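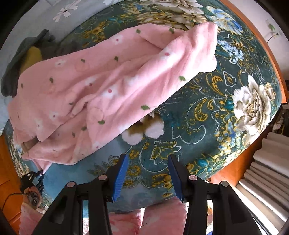
Subject: Re: Bedding and soft toys at the Gelstead guest rooms

From: Sille Skov
To: Gelstead household list
Date: 15/12/2020

Dear all,

Thank you to Tanko for raising this. I quote his message for those who joined the list recently.

> From: Tanko Shehu
> Several beds have been made up with the fleece blanket left in a roll across the bedspread. In one case a soft toy was still underneath with only its paws and a patch of fur showing. Could we have a ruling on whether blankets are to be folded or spread, and where toys should go?
> T. Shehu

The position is as follows. Patterned bedspreads remain on the beds throughout January. The pink flowered fleeces are to be folded in four and laid at the foot – not rolled, and not hanging over the side. Soft toys go on the pillow. Any toy without a name label should be handed in at the linen room and will be kept for 15 days.

Fleeces are washed separately from the bedspreads. The Fustden order of 70 pillowcases is expected before the rooms reopen.

Yours sincerely,
Sille Skov
Linen and Rooms, Gelstead

Comments (2)

Nwachukwu: Does the folding rule cover the cots as well?

T. Shehu: Noted, thank you. The toy with the white paws is on the pillow now.

Contact the list owner | © Gelstead | Back to top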